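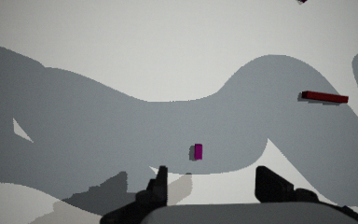 ## Randomizing shadows in Tuden without wrecking your grasp policy

You need a working Tuden install, the Rulis light plugin, and patience with hard edges.

1. Load the bars-and-blocks table and keep the gripper open.
2. Set the number of lights to 2. More is allowed. More is also how I lost January.
3. Render 3000 views from above and check a few by eye. 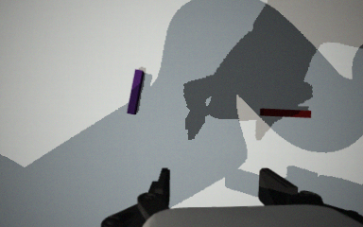

*Gripper view: one purple bar, one red bar, plenty of shadow.*

4. Run the Arken detector and list every "object" it finds on bare table. Mine proposed 163 grasps on shadow, with great confidence.
5. Add those views back as negatives and retrain. The second run gave me 514 clean picks in simulation, so I stopped touching things.
6. Switch to the room camera before you blame the policy. Stair-stepped shadow edges are a shadow map setting. 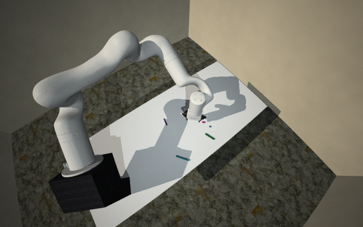 *Room view, with the arm's shadow across the table.*

Raise the map resolution in `yazıcı.cfg` and rerun step 3. Bring a book.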